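About Liltance

Nusarley · Demonstration data for robot learning

Who we are

We collect examples of people doing ordinary things with their hands, so that robots can learn from them. That's the short version. Folding, pouring, sorting, putting the lid back on. A person holds a gripper, does the job the way they would at home, and the recording goes into a set that somebody else's model trains on.

We started with 2 rigs and a spare room in Nusarley. Now we're a small company with a small office and a lot of kitchens - other people's kitchens, mostly. We don't build robots. We don't train the big models either. We do the part in the middle, which is slow and needs patience and a good stock of cups.

What we do

Hand-held grippers, real homes, real tables. Our collectors work where the stuff already is. No taped-off lab bench, no foam blocks in primary colors. If the tablecloth has creases in it, the tablecloth has creases in it. Good. A model that has only seen smooth white surfaces is going to have a bad day in an actual dining room.

Every task gets a one-line instruction and a start layout. After that the collector decides how to go about it. We want left-handers, slow people, fussy people, people who grab three things at once. Variety is the product.

Table tasks are the biggest part of the catalog and chopsticks are the one clients ask about most. Thin, close together, easy to knock out of line. Hard for a gripper and hard for a camera.

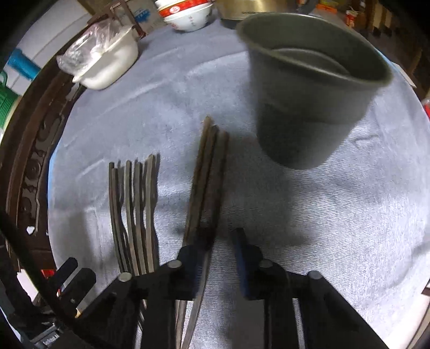 Table work: chopsticks at the gripper, more laid out on the cloth, cup at the back.

Our current projects

Robles - the table set. 43 tasks so far, from single pick-ups to clearing a whole place setting. Chopsticks, spoons, bowls, cups, napkins. Some tasks are over in seconds, a few take a while and those are the ones we charge more for.

Motholm - the cupboards and drawers set. Newer. Opening, closing, finding the thing at the back. Started in March, still growing, ask us for the list.

Custom work too. Tell us the task and how many homes you need and we'll come back with a price, usually same week.

How a session goes

Calibrate first, always. Then the collector sets up the layout, reads the instruction out loud, records. A session is 90 minutes and then a real break, becuase hands get tired and tired hands make strange data. Reset the table, change something (where the cup sits, which way the sticks point), go again.

Mistakes stay in. Drops, second tries, a stick that rolls off - marked as what they are, but kept. Clients can filter them out. Most used to, fewer do now.

Review happens in the office. A person watches every recording from start to end before it ships. We have tried skipping this. We don't skip it any more.

Homes and privacy

People let us into there houses and we take that seriously. Written consent from every household. Faces, mail, family photos and screens get checked for and blurred or the take is thrown out. A household can pull it's recordings any time before delivery, no reason needed.

Collectors are paid by the hour and not by the take. Same rate for a good day and a bad one.

Work with us

We take on new collectors in Nusarley and nearby towns, training is 6 hours and paid. No tech background needed. Steady hands help, being able to do the same thing over and over and still care about it helps more.

Households: if you have a kitchen or dining table and a free morning, get in touch through the contact page. We bring our own gear, you keep your own dishes.

Buyers and research groups: sample recordings from Robles on request. Motholm samples coming soon.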